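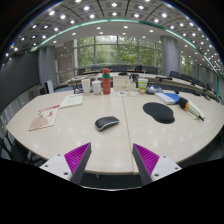 Fig. 1. The shared table in the meeting room, with cups, papers and a mouse beside its pad.

Home Projects Reports Contact

8/13/19 | by a student of the Rirkidell course
Reading time: 2 min

What stays on a shared table? Report from Rorside

In March our group began to study the big meeting table at Rorside. Everybody may use it, and things are often left behind. We wanted to know which things stay and how a simple rule could help.

We made 128 short visits and wrote down 517 left things. Paper was the largest group: brochures, leaflets and printed sheets. Drinking things came second. In Fig. 1 there is a paper cup, a mug and an orange thermos bottle, all on the far part of the table. Such a row was typical for us – people push their cups away to get free space for work.

Small office things were more difficult. A folder, a ruler or pens can belong to the room or to a person, and we could not always decide this. We put 100 of them in the class "not clear".

For the test we used the Doherty method, which we learned in the Grarkcombe workshop. Every thing gets a paper label, and after 7 days without an owner it goes to the shelf. The mouse and the mouse pad are excepted, they should remain on the table. The labels for cups did not stick well, so we will try a tray for them.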